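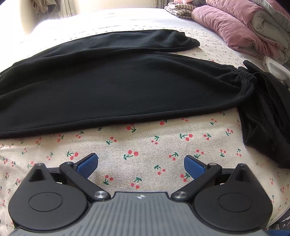
Figure 6.1 The bed is the main thing a guest pays for.

Chapter 6
Beds and Bed Linen

Key terms: par level, mitre, thread count, top of bed, linen cycle, discard rate

A guest may never use the desk, the kettle or the ironing board, but almost every guest uses the bed. Complaints about beds also cost more to fix than most others. A missing towel can be sent up in a few minutes. A guest who has slept badly usually wants money off the bill, and often gets it.

In Chapter 5 you looked at how a housekeeping department plans its day. This chapter deals with the largest single task in that day and with the stock that supports it. You will learn how bed linen is chosen, how much of it a property needs to own, how it moves between the room and the laundry, and when it should be taken out of use. The last section covers mattresses and bed bases, including turning, rotating and protecting them.

The Amundsen at Cillden

The Amundsen is a motel of 40 rooms on the highway side of Cillden. It has one bed in each room and sends its laundry out to a contractor, Arker, which collects in the morning and returns clean stock the next day. When Emese Gál took over as executive housekeeper in November, room attendants were often waiting for sheets by early afternoon. The owner's view was that the laundry was slow.

Gál counted everything. She found 796 pieces of bed linen on the property and at the contractor, which sounded like plenty until it was sorted by size. Most of the surplus was single sheets left over from an earlier room layout. In queen sheets, the size used in 30 of the rooms, the motel owned less than two full sets per bed. With one set on the bed and one at the laundry, there was nothing on the shelf for a spill or a late checkout.

She also pulled 15 queen sheets that were too thin or stained to use. Attendants had been carrying these to rooms, unfolding them, rejecting them and putting them back on the trolley – a few lost minutes each time, repeated every day.

We will return to the Amundsen when we work through par levels in Section 6.3.

Before you read on

Think about the last place you stayed overnight away from home. Write down what you remember about the bed: the feel of the sheets, the number of pillows, the weight of the cover. Keep your notes, as you will use them in Activity 6.2.

6.1 What goes on a bed

Bedding is built up in layers. Starting from the mattress, the usual order is protector, fitted or flat bottom sheet, top sheet, blanket or doona, and any decorative cover or runner. Pillows have a protector of their own under the pillowcase. Some properties leave out the top sheet and wash the doona cover after every stay, which changes both the colour choices and the laundry bill.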